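Ellisley Adds Short Course on Hard Floor Care for Rental Units

STALOW, December 2, 2021 - The Ellisley housing office will run a short course on the care of hard floors for tenants and building staff, following a review of floor repair costs completed in October. The course covers dry cleaning, damp cleaning and the reporting of joint damage.
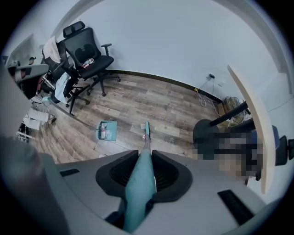
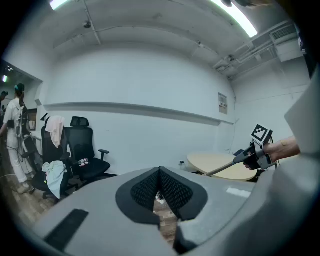
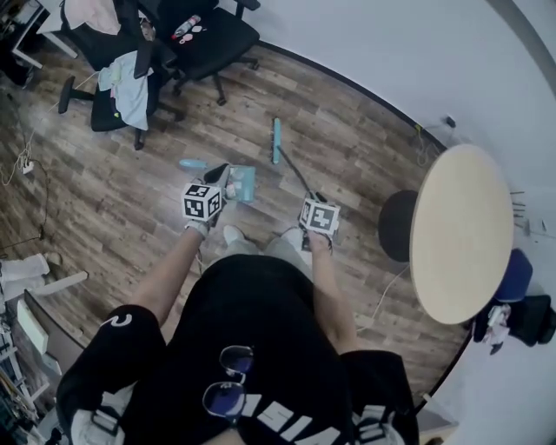
The review looked at 65 rental units in Stalow that were changed from carpet to plank flooring under the Kideline refit program. In 19 of them, one or more boards had to be replaced before the planned date. The most common fault was swelling at the joints, which the report links to standing water left by string mops. Grit was the second cause. Fine sand carried in on shoes wears the surface coating, and the wear shows first in front of doors and sinks. For daily work the course therefore teaches dry methods only, using a small brush and a dustpan of the light teal kind set down on the planks in the last photo. Staff are asked to sweep along the length of the boards, so that grit is not pushed into the seams, and to empty the pan before moving to the next room.

Damp cleaning is limited to once every 2 weeks in living areas. The cloth should be wrung out until it no longer drips, and any film of water left on the surface should be gone within a few minutes. Steam cleaners are not allowed on any floor laid under the program. Wax and oil soaps are also excluded - they leave a residue that holds dirt and makes later spot repairs harder to match.

Pichler, the contractor that laid the floors, will supply sample boards for the sessions. These include sections with raised edges, worn coating and open end joints, so that tenants can learn to tell surface wear from water damage. Raised edges should be reported at once. Light scratches can wait for the yearly inspection.

Each session lasts 50 minutes and is free to current tenants. Places are assigned in the order in which requests reach the housing office. A printed sheet with the cleaning schedule and the repair request form will be left in all units covered by the review. Units that still have carpet are not affected, and their present cleaning rules stay in force.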